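공용 테이블 정리 프로젝트 보고서: 나무 쟁반 하나로 어디까지 될까?

생활공간디자인 수업 기말 과제 / 하리어(Harier) 조

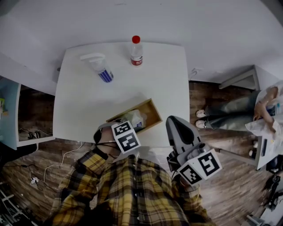

그림 1. 흰색 테이블과 나무 쟁반, 스프레이 병, 빨간 뚜껑 생수병

1. 왜 이걸 하게 됐냐면

우리 조가 쓰는 작업실에는 흰색 사각 테이블이 하나 있다. 회의도 하고 간식도 먹고 가끔은 엎드려 자기도 하는 테이블인데, 학기 초부터 늘 뭔가가 올라와 있었다. 마시다 만 물, 청소용 스프레이, 우유팩, 출처를 모르는 충전기까지! 처음에는 선반을 짜서 벽에 달자는 얘기가 나왔지만 벽에 구멍을 뚫으면 안 된다고 해서 바로 접었다. 그래서 내가 낸 의견이 쟁반이었다. 사실 집에서 엄마가 양념통을 쟁반에 몰아 두는 걸 보고 떠올린 거라 발표할 때 좀 민망했는데, 의외로 다들 좋다고 했다.

2. 준비물과 규칙

쟁반은 옆면이 밝은 색이고 안쪽이 어두운 얕은 나무 쟁반으로 골랐다. 깊은 바구니도 후보였는데, 깊으면 바닥에 뭐가 깔려 있는지 안 보여서 결국 쓰레기통이 된다(경험담이다). 얕은 쟁반은 많이 못 담는 대신 넘치면 바로 티가 난다. 안쪽이 어두우니까 흰색 팩 같은 건 멀리서도 눈에 잘 띄어서 이 점도 마음에 들었다.

규칙은 최대한 간단하게 정했다.

- 먹고 마시는 것은 쟁반 안에 둔다.
- 스프레이는 쓰고 나면 세워서 테이블 구석에 둔다.
- 쟁반이 꽉 차면 마지막에 올린 사람이 비운다.

3. 진행 과정

정리 상태는 하루에 한 번, 오후 4시에 확인했다. 쟁반 밖에 나와 있는 물건 수를 적고, 원래대로 돌려놓는 것까지가 당번의 일이었다. 쟁반 없이 지낸 기간과 쟁반을 둔 기간을 같은 길이로 맞췄고, 기록지는 중간에 한 번 양식을 바꿨다. 처음 양식에는 물건 이름을 쓰는 칸이 너무 좁아서 "물", "팩", "그거" 같은 기록만 남았기 때문이다. 나중에 "그거"가 뭔지 알아내느라 조원들끼리 한참 싸웠다.

4. 결과

쟁반이 없던 기간에 테이블에 방치된 물건은 모두 합쳐 202개였다. 쟁반을 둔 기간에는 쟁반 밖 물건이 40개로 줄었다. 숫자만 보면 대성공인데, 품목별로 나누면 얘기가 조금 달라진다. 종이팩은 거의 다 쟁반 안으로 들어갔다. 그림 1에서도 흰색 팩은 쟁반 안쪽 모서리 가까이에 들어가 있다. 반면에 생수병은 쟁반 밖 기록 40개 중에서 23개를 차지했다. 키가 큰 병은 얕은 쟁반에 세우면 왠지 불안해서 그냥 옆에 두게 된다는 의견이 많았고, 나도 그랬다.

스프레이는 더 말을 안 들었다. 세워 두자는 규칙이 있었는데도 그림 1처럼 옆으로 누워 있는 경우가 자주 기록됐다. 테이블 구석이라는 말도 너무 애매했던 것 같다. 어느 구석인지 정하지 않았더니 당번마다 다른 곳에 돌려놓았다.

5. 아쉬운 점과 다음 계획

우선 물건이 쟁반 안에 있다고 해서 꼭 정리된 건 아니라는 점을 기록에 반영하지 못했다. 빈 팩이 쟁반에 며칠씩 있어도 우리 기준으로는 "정리됨"이었다. 다음에는 비웠는지도 같이 적을 생각이다. 그리고 당번이 조원이다 보니 확인 시간 직전에 슬쩍 치우는 일도 있었을 것 같다. (나도 한 번 그랬다. 죄송합니다!)

다음 학기에 이어서 한다면 생수병 자리와 스프레이 자리를 테이블에 테이프로 표시해 보고 싶다. 쟁반을 하나 더 사는 방법도 있지만 테이블이 좁아져서 회의할 때 노트북 놓을 데가 없어진다. 기록지 최종 양식은 보고서 뒤에 붙였고, 쟁반은 작업실에 그대로 두고 쓰기로 했다.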